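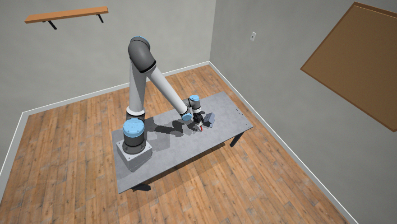 Gaps between floorboards: fill them or learn to love them?
Asked 26 June 2021 in Floors and Stairs
2 answers

We moved into an old place in Sestcombe last fall. Plank floors all the way through, 1740 square feet of them, and the listing called them "full of character." In January I found out what character means. Gaps opened up between the boards wide enough to take a dime, and I know this because the floor has taken several.

Now it's summer and most of the gaps have closed up again, except in the back room, where a few are still hanging on. My brother-in-law says to squeeze a tube of Clustex into every gap and move on with my life. The man at the hardware store says never, ever do that, and then tried to sell me a humidifier. The previous owners left a folder with a finish warranty in it that is good until 2033, but it excludes "movement," and movement seems to be the floor's main hobby.

Do I fill now while they're small, or wait until winter when I can see what I'm dealing with? And is there anything that doesn't crumble and end up in the vacuum? I'd like to do this once.

Nazmiye Aksoy
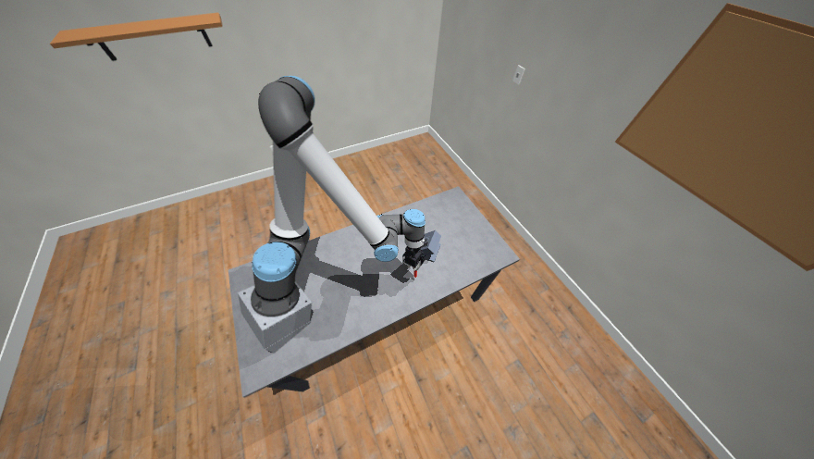 Eylül Kaplan replied:
Don't fill anything that opens and closes with the seasons. Wood shrinks in dry air and swells in damp air. If you pack a winter gap with something hard, the boards have nowhere to go in July, and either the filler pops out or the edges get crushed. Then next winter the gap is bigger and you get to buy more filler.

Get a cheap humidity gauge first. Put it in the back room and write down the reading once a week until the heat has been on for 8 weeks or so. Dull, I know. If the room drops way below the rest of the house, look for a heating vent or a draft from underneath before you touch the boards.

The gaps that stay put all year are fair game. Vacuum them out, then use thin slivers of matching wood, glued along one side only so the other board can still slide. Rope works too if you like the look of a boat.

Işık replied:
I used the Nivska stuff in the brown tub. Looked great for a month. Over half of it is gone now and the dog is a suspect. Just put a rug down.

Also check your folder again, mine said filler voids the warranty.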